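## Leveling and First Use

Welcome to the part where your Overgaard 304 sewing table finally earns its spot in the room! Take your time with these steps; the table will be with you for years, and twenty unhurried minutes now are well spent.

1. Set the table where you plan to use it and lower all four feet to the floor.
2. Lay a level across the top, first lengthwise and then from front to back.
3. Turn each foot a little at a time (clockwise raises the corner) until the bubble settles.

**Note:** Thick carpet sinks for a day or two, so check the level again before your first big quilt.
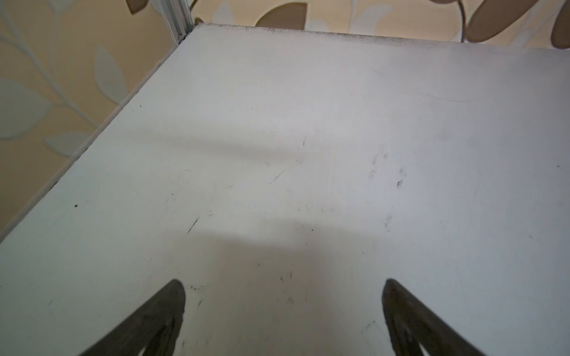
4. Lower your machine into the lift and tighten both knobs by hand. Please leave the wrench in the drawer for this one.
5. Run the cord through the rear slot, with enough slack for the lift to travel all the way down.

**Caution:** The lift holds up to 40 pounds. Keep fingers, pins and curious cats well clear while it moves.

For everyday care, a soft cloth and a drop of dish soap will do nicely. Replacement feet are listed in the Overgaard parts booklet under number 743.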